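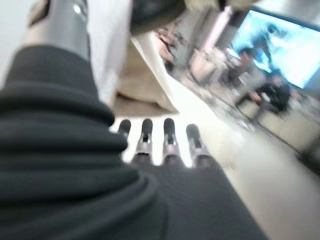
来信里问,老人走了以后讣告到底该谁来写,中文写一份、英文写一份,两份内容要不要一模一样,碑上的字又要不要跟讣告对得上;还说家里三个人三个意见,想听听列表里办过事的人怎么讲。

首页 > 邮件列表存档 > 生活互助 > 身后事与追思 > 回复:讣告和碑文怎么写

各位好,也向来信的这位朋友问好,先请节哀。

您的信我前天晚上就看到了,当时想马上回,坐下来写了几行又觉得太潦草,就搁下了。今天泡了一壶茶,慢慢写,写长了请大家包涵,我这人一向话多,列表里的老朋友都知道。

我母亲是今年一月走的,在Genholm。讣告、告别仪式、墓碑,一样一样都是我和妹妹两个人商量着办下来的,所以您问的这些,我手头的记忆还算新鲜。先声明,我只讲我们家怎么做,各家有各家的规矩,您挑有用的听就好。

先说讣告谁来写。我们家一开始也是吵,我弟弟说应该由长子写,我说我写,妹妹说你们写的都像单位公文。后来定下来的办法是,每个人先各写半页纸,想到什么写什么,不管通不通顺,然后由妹妹一个人合成一篇。合的时候别人不许插嘴,合完了大家再看一遍,只准改错,不准改口气。这个办法我真心推荐!我弟弟写的那半页里有一句,说妈妈每次送他出门都要站到楼道灯灭了才关门,我们几个看了都不说话,最后原样放进去了。要是一上来就让一个人执笔,这一句多半就没有了。

中文和英文两份,我的看法是不必一样。中文那份是给老家亲戚和这边的老乡看的,我们写了籍贯、生年、哪一年出来的、在纺织厂做过多少年挡车工,还有父亲的名讳,儿女按长幼排,媳妇女婿孙辈都列上。英文那份给邻居、教会的朋友、孩子的同学家长看,他们不大分得清谁是谁的堂表亲,我们就简短许多,多写了几句她种的丝瓜和她包的粽子,街坊都吃过的。两份里面必须对上的是姓名的拼法、生卒日期、仪式的时间和地点。这几样请务必找一个没参与写的人来核对,自己写的东西自己是看不出错的。我们就差点把阴历生日登上去,幸好侄女眼尖。

说到生日,多啰嗦一句。老一辈证件上的日期常常跟真正的生日不是一回事,我母亲差了快一年。殡仪馆办手续一定要按证件上的来,这个没得商量。中文讣告我们用的是她自己一辈子过的那个生日,英文讣告用证件上的。有亲戚问起,我们就照实讲,也没人见怪。您家如果也有这种情形,早一点在家里说清楚,别等到印追思卡的那天才发现。

再说登在哪里。Romum殡仪馆替我们在他们的网页上登了一份,可以放照片,底下还可以留言,这项是含在整套费用里的,没有另收。报纸是另外算钱的,我们登了中文报一天、英文的本地报一天,两边加起来659块,英文那边按行数算,贵就贵在那边。后来回头看,中文报那份很值,有两位母亲年轻时的工友就是看了报纸才找来的,一位从Skadville坐了老远的车,拉着我妹妹的手讲了一下午当年宿舍里的事。英文报那份嘛,说句老实话,邻居们早都从网页上知道了。您若是预算紧,可以先登中文报和网页,英文报过几天再决定也来得及。

网页留言这件事也提醒一下。请一位家里的年轻人每天上去看一眼,把留言抄下来或者打印出来。我们是过了头七才想起来打印,订成了一小本,现在放在父亲床头,他眼睛不好,我去的时候就念几条给他听。有的人写得很短,就写一句谢谢阿姨的咸菜,他听了也要笑半天。

碑文我们是隔了些时候才定的。Genholm的墓园那边说不着急,土要等它沉一沉,石匠也劝我们别赶。我很感激他这句劝,刚办完事那几天人是糊涂的,我们最早拟的那一版写了满满一大段,什么勤俭持家、教子有方,石匠看了说字太密,刻出来远看是一片灰。后来删到只剩籍贯、姓名、生卒,右下角立碑人,左边一行英文姓名。母亲喜欢的那句话,我们请石匠刻在碑的背面,扫墓时绕过去才看得到。

几件零碎的,想到哪写到哪:

繁体还是简体,先问老人自己平时写哪一种。我母亲签名一辈子写繁体,碑上就用了繁体,讣告用简体,两边不统一也不碍事。

字样一定要看石匠按原大打在纸上的稿子,贴在墙上,退后几步看。手机上看缩小的图是看不出毛病的。我们贴了两天,第二天父亲走过来说,籍贯那个县名现在改了,要用老的。我们几个都没想到问他!

立碑人写不写名字,还是只写“子女敬立”,我们选了后一种。弟弟本来想全写上,后来算了算孙辈还会添,就作罢了。

夫妻合葬的话,另一位的名字要不要先刻好描红,请一定亲口问在世的那位老人。有人觉得吉利,有人听了心里不舒服。我父亲是愿意的,他还嫌我们问得太小心。

追思之后的那顿饭,您信里没问,我顺便讲了吧。我们订在Lại,是一家越南华人开的馆子,就在墓园下来那条路上,停车方便。他们常接这种席,素菜做得很像样,桌上不放红的东西,不用您开口交代。临时多来了一桌人,厨房也应付过来了。席间我们没有安排人讲话,就放了一盒旧照片在桌上传着看,反倒聊得久。若是照片要传看,背面用铅笔写上年份和人名,传完了还能归得回去,我们有几张到现在也没弄清是在哪里拍的。

白包的事各家不同。我们是收了的,登记在一个本子上,后来每家回了一条毛巾和一张谢卡。英文那边的朋友送花的多,我们在英文讣告末尾加了一句,说花或者捐给Skadville的老人中心都好,结果花还是来了很多,仪式完了大家一人抱一束回去,屋里也不至于堆得满满的。

至于您说家里三个意见谈不拢,我倒觉得不用太难过。我们那时也红过脸,为了讣告里父亲那边的一个叔公要不要列进去,弟弟和我两天没说话。过后想想,大家都是舍不得,又不知道往哪里使力气,就全使在几个字上了。您先把仪式的时间地点定下来发出去,亲友好安排请假和车票,别的字句可以慢慢磨。

我手边还有当时中英文两份讣告的底稿,名字涂掉以后可以发给您参考,您单独写信给我就行,不必走列表。石匠的电话我也有,不过他家是老式人,白天在院子里干活听不见铃,傍晚打比较容易找到。

天气忽冷忽热的,您和家里人这些天都要记得吃饭,尤其是早饭。我那时候就是前几天不吃,后来在墓园里站着头发晕,还要妹妹来扶我,很不像样子。

祝好
Genholm 的一位老列友

2018年5月3日,来信原文如下:

> 各位列友好,
>
> 我平时只看不说话,这次是有事想请教。家父上周过世,享年八十四,仪式打算在Romum办,日子还没有最后定。
>
> 殡仪馆让我们自己交一份讣告稿子,中英文都要。我大哥说要按老格式写,“显考”那一套一个字不能少;我姐姐说现在谁还看得懂,写明白就行;我自己觉得应该多写一点他的为人,他修了一辈子钟表,街上好多人家的钟都是他修的。三个人谈了几个晚上也没谈出结果。
>
> 想问问办过的朋友,讣告一般由谁来写?中文和英文是不是要逐句对应?还有墓碑上的字,要不要跟讣告一致,是不是现在就得一起定?石匠那边还没有联系,Genholm的墓园我们倒是去看过一次,位置是家父生前自己挑的,靠着那排松树。
>
> 另外如果有人在中文报上登过,也请告诉我价钱大概怎么算,需要提前几天交稿。
>
> 打扰大家了,先谢过。

又及:刚才忘了答交稿的事。中文报那边我们是头一天中午前交的稿,隔天就见报,照片要另外寄一张清楚些的。英文报问得细一些,要殡仪馆打电话去确认过才肯登,您让Romum的人代办就好,他们做熟了的。令尊修钟表那一段,请一定写进去。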